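Okay, thread time! We finished the big sort at the Lerkelgate swap room and I am so happy with how it went that I have to write it all down before I forget (long one, get a drink).

1/ Quick background for new people: Lerkelgate is our clothing swap. You bring what you don't wear, you take what you will, and whatever stays on the racks too long goes back to the stockroom to be sorted again. The stockroom is the part I love. I know. I can't help it.

2/ Clothes reach us two ways. Some get carried in by hand, in every bag and suitcase you can imagine. The rest come by mail from people who've moved away and still want to take part, which makes me weirdly emotional every time a package turns up from three states over.

3/ This round we had 386 pieces to get through. Last February it was a much smaller pile and it took us longer, so something is going right!

4/ The something is crates. Black plastic ones with openings all down the sides. We used to sort into big cardboard boxes and you could never tell what was in them without digging. Now you look through the side, see a bit of color, and you know.

5/ Credit where it's due: Ilse Segers pushed for the crates for months and I was the one saying boxes were fine. Ilse, boxes were not fine. You may quote me.

6/ How a crate gets filled – one kind of thing per crate, folded, never rolled. Marloes and I have argued about rolling since the day we met. Rolled tops look great for ten minutes and then somebody pulls one out of the middle and the whole row goes.

7/ Fold in half the long way, sleeves or straps in, then in half again. Hold it at the top with one hand and support the bottom with the other on the way down, so it lands in the crate still folded. I used to sort of drop things in. Everything I dropped in had to be folded again.

8/ Soft, slippery fabrics are the hard ones. Anything with a contrast edge is a gift, though, because you can line up the trim and the rest follows. A pink and gray piece with black edging made me stupidly happy for exactly this reason.

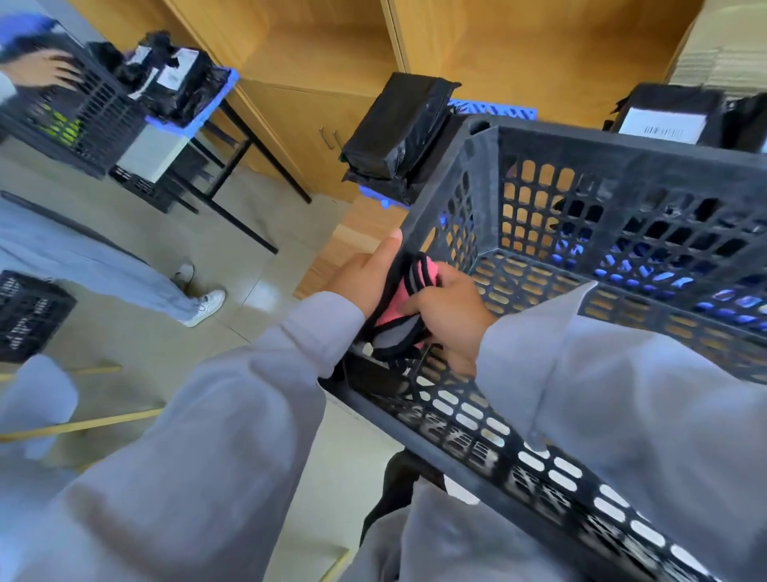

PARCELS, OR THE PART WHERE I GET TO USE SCISSORS

9/ Wrapped parcels wait on the side until there's a crate free for what's in them. Opening them all at once feels fantastic and leaves you with one giant heap. Ask me how I know!

10/ Blue trays are for parcels, crates are for clothes. It sounds fussy, but a black parcel next to a black crate is easy to lose track of, and a blue tray shows up from across the room.

11/ Save the label until the contents are logged. We had one lovely wool coat come in and no idea who to thank for it, and it still bugs me. (If you mailed a green wool coat to Lerkelgate, please write to me. It went to someone who adores it.)

12/ Flatten cardboard the minute it's empty. A flat stack against a wall takes up almost no space, and an open box attracts things. Put one empty box down in a busy stockroom and within the hour it has a scarf, a phone charger and half a sandwich in it.

13/ Stuff we set aside this time: 17 pieces with missing buttons, which are going home with Uriel Ulloa. He has a button tin that weighs as much as a small dog and he has been waiting for this moment.

14/ Also 11 single socks. I'm keeping them in a bag. I believe in reunions.

15/ A few people asked what shoes to wear for a sort day. Sneakers. You're on a hard floor for hours and you'll be bending and lifting the whole time. Sleeves that stay put help too, or they end up in the crate with the clothes.

16/ Floor Van Leeuwen asked if we could do the kids' sizes by height next time instead of by age, and yes, yes, please. Age labels mean nothing. My nephew is four and wears a seven.

17/ Still on my wish list: a second low shelf so fewer crates live on the floor, and a better marker for the crate tags. The one we have squeaks so badly that Dirk leaves the room.

18/ Swap racks get refilled from the sorted crates, tops first, then knitwear, then everything else. If you're after jeans, come a little later in the day. There are some REALLY good jeans.

19/ And if you've got a closet shelf you've been avoiding, try the one-kind-per-crate thing at home. I did my sweaters last night and found two I'd forgotten I owned – one of them is coming to the swap with me, the other I'm wearing right now.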